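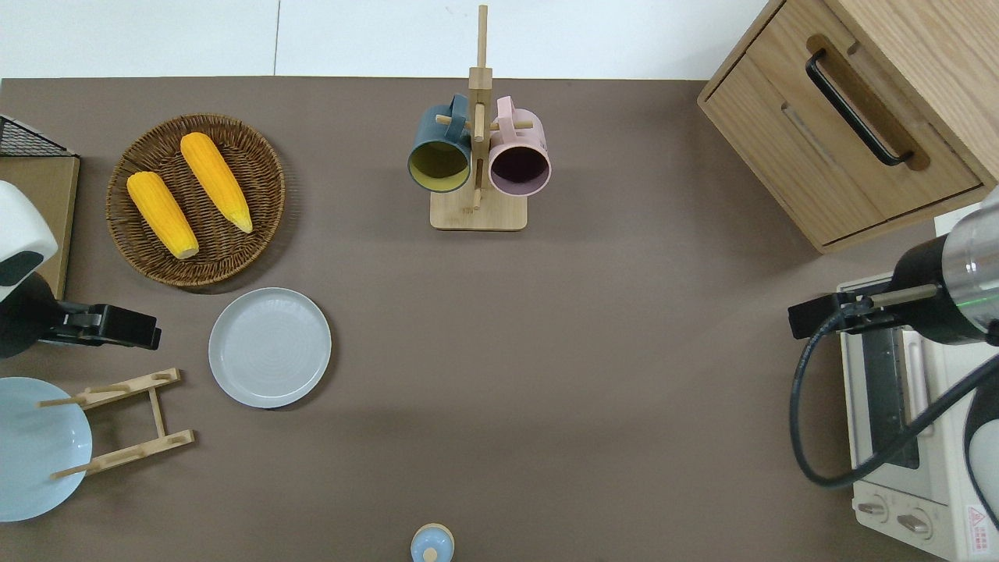

Research > Inland Fisheries > Bait Trials > Section 3.2

3.2 Do particle baits select for larger carp?

Luritz and Trameck both claim that sweetcorn draws bigger fish than boilies do. We doubt the evidence. Corn is bright, and two ears in a dark wicker basket catch the human eye at once, but that says little about what a carp picks out in cloudy water. The Trameck trial used four swims, three of them on the same bank, and kept no record of wind.
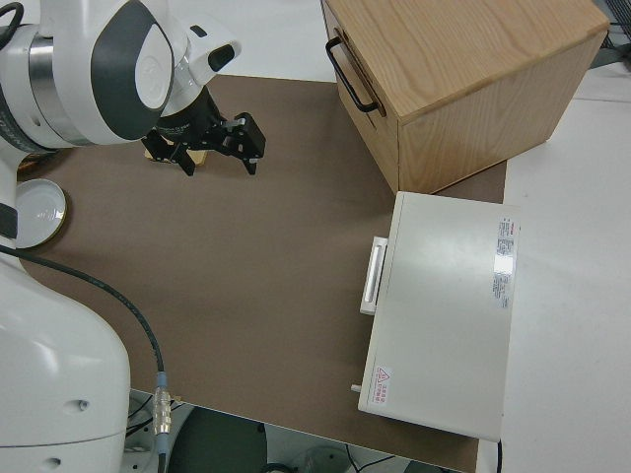 Figure 2. Robotic arm with parallel gripper above a brown work surface.

Mishra and Jaiswal repeated the comparison at Rathore in September and found almost no difference in mean weight. Their sample was small too, and anglers chose their own hook sizes. Until hook size is fixed in advance, we see no grounds for treating bait as the cause.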